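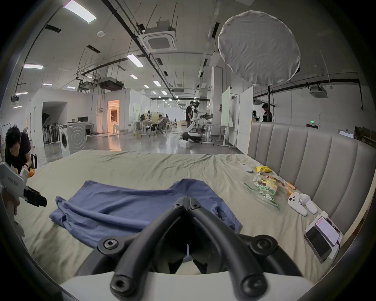
# October 2020, the bed again

Okay so the bed has turned into a table. It happens every time! You put one thing down on that green sheet and by lunch the whole lot has followed - a remote, a bag with some packaged food in it, a yellow snack packet all crumpled up, a phone, and somewhere in the middle of it the blue T-shirt I was meant to be folding.

I've folded that shirt so many times now that I could do it asleep. Sleeves in, sides in, bottom up, flip. The sleeves are where I go wrong (one always escapes and sticks out to the side), and the sheet doesn't help, because it wrinkles up under whatever you're doing and then you're smoothing the sheet and not the shirt. I tried pulling it tight at the corners this morning. It lasted four minutes.

I do love the headboard though. Tall, gray, padded in those long upright panels, very much the fancy hotel look. I keep wanting to sit back against it with a snack and forget the laundry. The one we looked at in Stevens in September was $183 and nowhere near as nice, and I'm still a bit sore that I spent 45 minutes talking myself into it and then went home without it.

The washing machine is the other thing. It's so handy having it out on the open floor, a short walk from the bed - no stairs, no hallway, no dropped socks. I want that at home. Mine is behind a door that only opens halfway, and I've had a bruise on my elbow since we moved to Pletby.

Things to do tomorrow, before I forget:

- get a basket or a tray for the small stuff, so the remote has somewhere to live
- flatter sheet, maybe a fitted one
- eat before starting, so there are fewer packets on the bed
- call Rakon back about the curtains

Noodles for dinner, then bed. My own one, with the lumpy pillow.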